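# Setting up your first sorting job in the Pletach trial

Pletach is a simulator from Wesby that lets you practise programming a robot arm without owning one, insuring one or explaining one to your landlord. You get 40 free trial days, which is generous, and a manual, which is less so. This page covers the battery job that comes with the Canwood scene pack. I used version 7 on an ordinary office laptop, last checked 15/09/2021.

## Before you start

Install Pletach first and the Canwood pack second. The installer will let you do it the other way round and then show you an empty grey room, with no hint that anything is wrong.

Open the pack, pick the battery job and press **Load**. The first load is slow. Make tea.

## Step 1: Check the layout

Each time you load the job, Pletach shuffles the room. The arm, the tray and the batteries can all land somewhere new, and so can the clock on the wall, should you be relying on it.

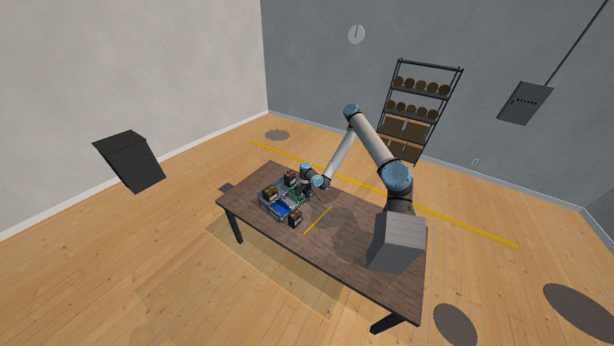

If you want the same layout twice, open **Scene > Seed** and type a number. Leave the box blank and you get a fresh one every time — good for testing, maddening for learning. I'd fix it until your first run works.

## Step 2: Set the approach height

Click the gripper and find **Approach** in the side panel. The default brings it down so close to the batteries that a tall one gets clipped on the way across. Raise it by 3 notches and save.

Don't press **Apply to all** unless you mean it. It applies to all jobs, including the ones you finished in May and were quite proud of.

## Step 3: Teach the pick

1. Choose **Add point** and drag the gripper over the battery you want.
2. Lower it with the arrow keys. The mouse will do it too, in the way that a spade will butter toast.
3. Press **Close grip**, then **Lift**.

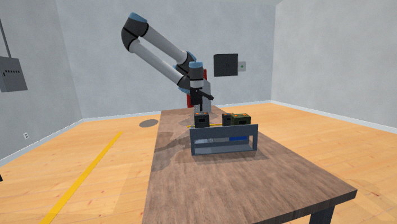
Repeat for the remaining batteries, then press **Play** at half speed. If the arm stops with a message about reach, go back and turn the wrist before you lower it. Moving the base also clears the message, but then every point you've taught is wrong.

## Step 4: Use the gripper view

Press 2 on the keyboard to look down past the fingers. Cuervo, the rival package, charges extra for this view. Wesby includes it and leaves it out of the manual, so call it a draw.
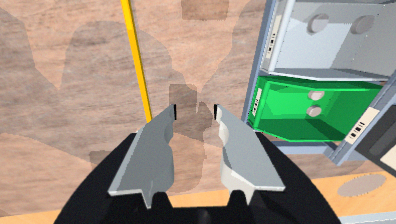 *Gripper view: fingers open over the table, green drawer to the right.*

Use it to line up the fingers before each pick, then press 2 again to go back to the room. Save under a new name before you close Pletach. The trial has autosave, but it saves over the original job, and the only way to get that back is to install the pack again.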